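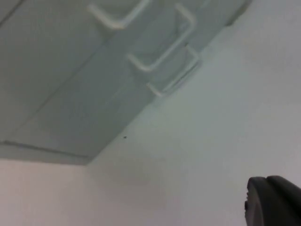 Handles, Paint and the Wall Cabinet: Notes on a Small Kitchen Decision

The handles on the wall cabinet have been settled. They are white, U-shaped, and plain enough that a visitor would be unlikely to remark on them. The decision nevertheless occupied most of March, and as several readers wrote in after the previous post to ask what had been chosen, a full account is set down for the record.

The cabinet itself was retained. When the kitchen was first measured, the quotation from Walczak included a complete replacement of the wall units, and for a short time that appeared to be the sensible course. On closer inspection the carcass was square, the fixings were sound, and the only real objections were the old brass knobs and a finish that had yellowed near the stove. Replacement was therefore declined. The amount set aside for hardware and paint was $620, and the final total, including a second can of paint and a drill bit that ought to have been in the toolbox already, was $746.

On color

The pale gray-green was selected from the Silcombe range after four sample cards had been taped up for a week. It is a quiet shade. In the morning it reads as gray, and under the ceiling light in the evening the green becomes more apparent. Against the white wall the difference is slight, and this was the intention. The room is narrow, and a strong color at head height would have made it feel narrower.

The finish is matte. Readers who prefer a wipeable surface should take note that matte paint holds fingerprints, particularly on the lower edge, where a hand tends to rest while the other reaches inside. A satin version was available and may be applied at the next repainting.

On the handles

Three types were considered. Round knobs were rejected early, as they are difficult to grip with wet or floury hands. Recessed pulls were attractive but would have required routing into the existing fronts. The bar handle from Unero, a simple bent shape with two short legs, was the remaining candidate. It allows four fingers to pass behind the grip, and it can be wiped clean with a cloth in one motion.

Black was the first choice and was ordered in that color. The sample, held against the painted surface, looked severe — a row of dark marks that drew the eye before anything else in the room. It was returned and white was ordered in its place. White handles cast only a soft shadow on the gray-green, and they tie the cabinet to the wall beside it.

On installation

The old screw holes did not match the new spacing. They were filled with Fidov wood filler, left overnight, sanded, and filled again where the first application had sunk. The new positions were marked using a cardboard template, and each hole was begun with a small bit before the final size was used. Masking tape was placed over the paint beforehand to limit chipping. One small chip occurred regardless and was touched in with an artist's brush.

The fixing screws supplied were too long for these fronts. Shorter ones were obtained in a packet of 16 from the hardware store, and the remainder are now in the drawer with the picture hooks.

Matters outstanding

The panel joint near the bottom of the cabinet still shows as a thin dark line. It could be caulked and painted over, but the caulk may crack as the cabinet moves with the seasons, and for the present the line has been left alone. The lower cabinets retain their old knobs. They will be addressed once the floor has been decided upon, and the floor will be the subject of a separate post.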